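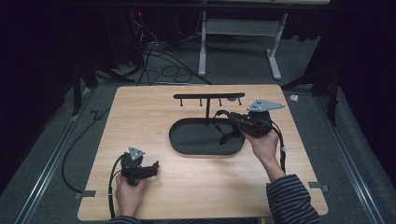
Term project update from the Jurkeck robotics club. We have 54 demonstrations recorded. The goal is 241. I have stopped doing the division.

Lenuța Bălan wrote the task sheet, so the task is called Xaba and no one else knows why. She says it'll make sense at the Leltside showcase.

One gripper per hand, and you become your own worst lab partner. My left has opinions. My right has a cable.

Budget was 2000 dollars in February. We're down to nearly 40, and someone has put in a request for nicer pegs.

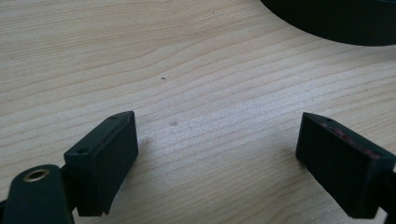
Left finger, right finger, and a great deal of table.

Rule from the task sheet: every run starts with the jaws open and low. I'd memorized it by run three and was ignoring it by run nine - all nine got tossed, fair enough.

Bavora, the other team, say they're training on colour video only. Good for them. We're also training on spite.

Back at it after supper. Bring your own knee pads, eh.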